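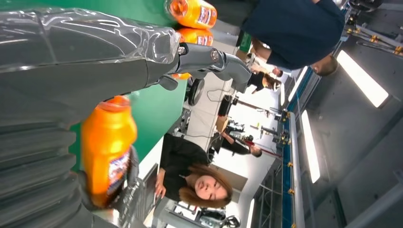 A robot gripper and some orange bottles

What Is a Database, and Why Does It Want Your Password?

Think about your school library for a minute. It has shelves and shelves of books, and somewhere there is a list that says what each book is called, who wrote it, and who has borrowed it. Without that list, finding one book about sharks could take you all of Thursday afternoon, and you would miss your bus home!

A database is a list like that, only it lives in a computer. Most databases keep their lists in tables, with rows going across and columns going down. At the Kellville library, every book gets its own row. One column holds the title, another holds the author, and another says whether the book is on the shelf or in somebody's backpack.

Now, you can't walk up to a database and tap it on the shoulder (I have wanted to, many times). You have to send it a question, and a question for a database is called a query. If you typed your query in everyday words, it might say, "Please show me all the books about sharks that are on the shelf." The computer turns that into a language the database understands. Then the database looks through its rows, which might be 100 rows or a great many more, and sends back the ones that match.

But before it answers anything, the database wants to know who is asking. Why so fussy? Well, suppose the library also keeps everybody's home address. You wouldn't want just any person reading that, would you? So the database checks 2 things. The first is your username, which is the name it knows you by. The second is your password, which is a secret that helps show you really are you. Checking them is called logging in.

Logging in still doesn't mean you may do everything. Leena Honkanen, the librarian in Kellville, can add new books and change the old rows. A reader who logs in can look for books and see what they have borrowed, and that's all. These rules about who can do what are called permissions, and it's a good long word to use at dinner.

Sometimes a login doesn't work, and that can make even grown-ups grumpy. Maybe there's a typing mistake, or the capital letters are switched on. Maybe the computer that holds the database is turned off for repairs. Check your spelling slowly, try once more, and then ask a grown-up for help.

Try it yourself

Take a sheet of paper and draw a table with 3 columns and 7 rows. Write "Name," "Color," and "Size" at the top of the columns, and then fill in a row for each of your toys. Now ask a friend to send you a query, like "Which toys are blue and small?" and read out your answer.

New words: table, row, column, query, username, password, permission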